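Rule 13 at Salminen ran to one line: no transfer without a named witness. Siiri Kauppinen had written it and now had to be witnessed.
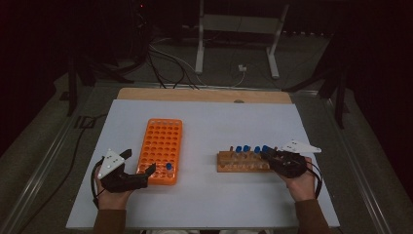

The witness was Octavian Sandu, from Standards. He read the rule aloud — twice. One blue cap stood in the orange rack, and he would not sign until she agreed it was one.

"Agreed," she said. 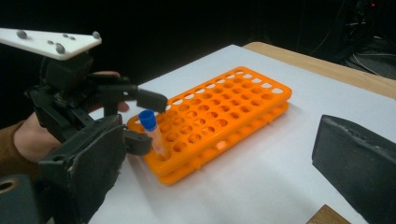 Curkstead, 2nd September

Sir, Rule 13 does not say who witnesses the witness. Please advise.
O. Sandu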